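Home Laundry Kitchen Storage Reviews Contact
Search reviews... Go

Haltura hanging drying rack

Reviewed by Yvonne Pickering

I bought this in February to replace a folding airer that took up half the spare room. It is white, with plain rods and a rounded end, and it took me 16 minutes to put together. The instructions are short but clear enough.

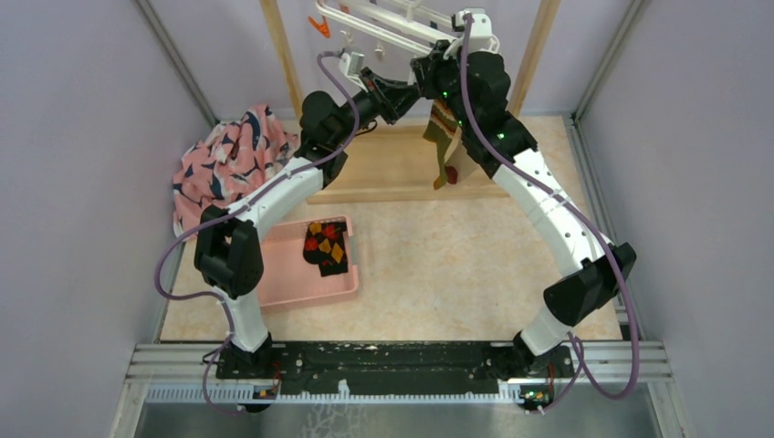
Socks, tea towels and baby clothes are what it does best. I use my own pegs on it and they grip the rods well — the cheap plastic ones slide a little if you knock them. Jumpers are too heavy and I dry those flat.

The gaps between the rods could be wider. Thick towels touch each other and take 2 days in our house. At £28 I would have liked a few pegs included as well.

I'd buy it again for a small flat.

3 comments 16 shares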